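Collex (robot learning method)

Collex is a method for training robot arms to handle objects on tables and counters. It uses recorded demonstrations made in computer simulation, sorts them by how the arm came near the object, and trains a single control policy on the sorted set. The method was developed at the Sengar laboratory in Jelholm and was first released in May 2022. It is mostly used for picking, placing and stacking small objects in household settings.

Background

Robot arms can be taught by imitation. A person guides the arm through a task, the motion is recorded, and a program learns to produce similar motion from camera input and joint readings. A common problem is that people solve the same task in different ways. One person may bring the gripper straight down onto an object, while another comes in from the side. When both kinds of motion are mixed in the training data, some learning programs produce an average of the two, and the gripper ends up in a place that neither person would have chosen.

Earlier work dealt with this by asking operators to follow a fixed procedure, or by throwing out recordings that looked unusual. Both approaches reduce the amount of usable data. Collex keeps the varied recordings and adds a label to each one.

Method

Training has two stages. In the first stage, each recording is cut into segments at the moments when the gripper opens or closes. The path of the gripper before each closing is compared with the paths in all other recordings, and similar paths are placed in the same group. The grouping is automatic, and the number of groups is set in advance. The published version uses 4.

In the second stage, a policy is trained to predict the next short stretch of arm motion. It receives the camera views, the joint positions and the group label. When the trained policy is run, no label is available, so a smaller network picks one at the start of each segment and holds it until the gripper next changes state. Holding the label fixed is the main difference between Collex and earlier methods that choose again at every step. The authors reported that choosing again at every step caused the arm to hesitate above objects.

Simulated scenes

Demonstrations for Collex were collected in Tristelora, a set of simulated home interiors built by the same laboratory. Tristelora changes the room layout, surface materials and furniture between recordings. The arm and its base are kept the same across rooms, but the base is placed at different points along the counter or table. Countertops range from plain light surfaces to dark stone with strong patterns, and the objects include blocks that are partly see-through. Such objects are hard to separate from the background in depth images, and the policy therefore relies on color images alone.

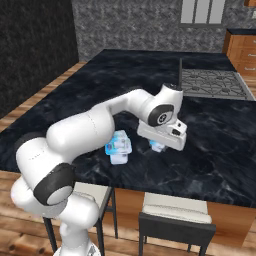
Simulated kitchen with the gripper over a small translucent object on a dark marble island. A stacked block object stands to its left.

Results

The main test used 60 room layouts that did not appear in the training data. Collex was compared with a policy trained on the same recordings without labels. The labeled policy finished more of the picking and stacking tasks, with the largest gain on tasks where a second object stood close to the target. On tasks with a single object and open space on all sides, the two policies performed nearly the same.

The full training set contains 274 demonstrations. A later report, dated December 24, 2023, repeated the comparison with half of the set and found that the advantage became smaller, as some groups then held too few recordings to learn from.

Limitations

The number of groups has to be chosen by hand, and a poor choice can split one kind of motion across two labels. Collex also has no means of changing its label in the middle of a segment. If an object is moved after the arm has started toward it, the policy continues with its first choice and may miss. Transfer to physical arms was tested on only two tasks, both of them simple placing tasks, and stacking has been reported in simulation only.

See also

Imitation learning
Motion planning
Robot simulation
Tristelora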